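An Afternoon Among the Laundry at Flonano

I had been told to wear comfortable shoes to the Flonano open house in Darden, and I am glad I listened, as the tour begins with a climb of three flights and ends, several hours and many cups of coffee later, a long way from where you left your coat. The company has 6 rooms on the top floor of the old Vuorinen building, and each of them is given over to a single household chore. There is a dish room and a bed room (yes, everyone makes the joke), and at the end of the hall is the one I had come to see, where two-armed robots are learning to deal with clothes.

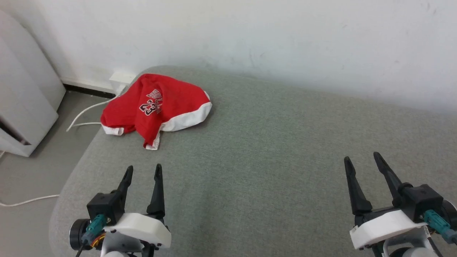 Laundry is a chore I have strong feelings about, having raised three boys who could empty a dresser in the time it took me to answer the phone. I suppose I expected a lab version of the job, with plain white squares of cotton laid out neatly for the machine's benefit. But the robot had a red Bulls jersey to work on, number 23, in just the kind of heap my youngest used to leave behind him, and I felt a rush of fellow feeling toward those two grippers that I hadn't expected to feel toward anything with a power cord.

Vilja Ahonen runs the clothes room, and she is wonderful company. She told us that a shirt is about the hardest thing you can hand a robot. A cup is a cup whichever way you turn it, but a shirt has a new shape every time you let go of it, and half of it is always hiding under the other half. Her team keeps a log of every attempt, and the one for that week stood at 1,781 when we came in. A man near the door wanted to know how many of those had gone well. More than 400, she told him cheerfully, and went right on to the next question.

She also spent a good while on the cameras. A person folding a shirt leans in and peers around without a thought, and the robot gets something like that from a small camera at the wrist, which travels wherever the gripper goes. She said it had taken the team most of a winter to settle on where to put it.
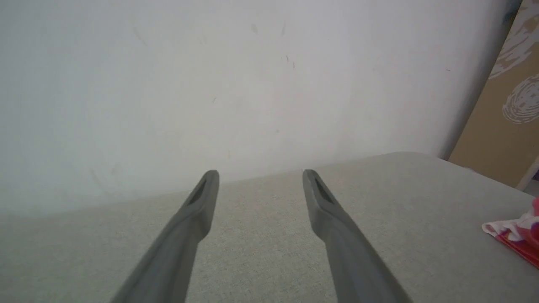
Ivon, a visitor on the same tour, felt that all this was a great deal of trouble to go to over a shirt, and said so, adding that a patient teenager could be taught the same thing in an afternoon. Vilja laughed and asked where one might find a patient teenager. Then she answered properly - she is a generous answerer - and explained that she thinks mostly of people with sore hands or bad shoulders, for whom a basket of clean clothes can sit for days. Her own aunt was one of them, she said, and the aunt had opinions on folding that the team still consults.

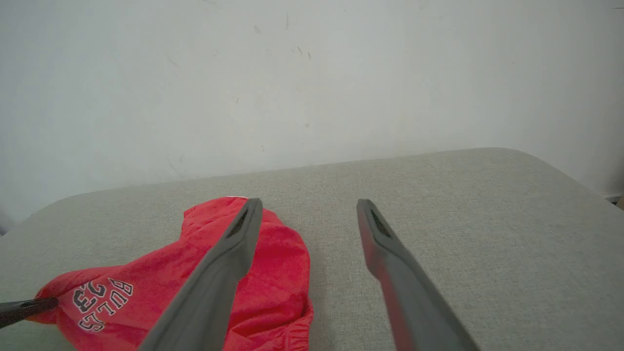
The aunt, for the record, holds that sleeves go in first and that anyone who starts at the hem is asking for trouble. I happen to agree with her, though my husband is a hem man and we have learned not to fold in the same room. Vilja hopes to reach 1,000 good attempts before the next open house in September, and she has promised to put the aunt's method up against the others by then. I have already asked to be put on the list, and I plan to bring my husband, and possibly a sweater or two from the bottom of the hamper if they will let me carry it up the stairs.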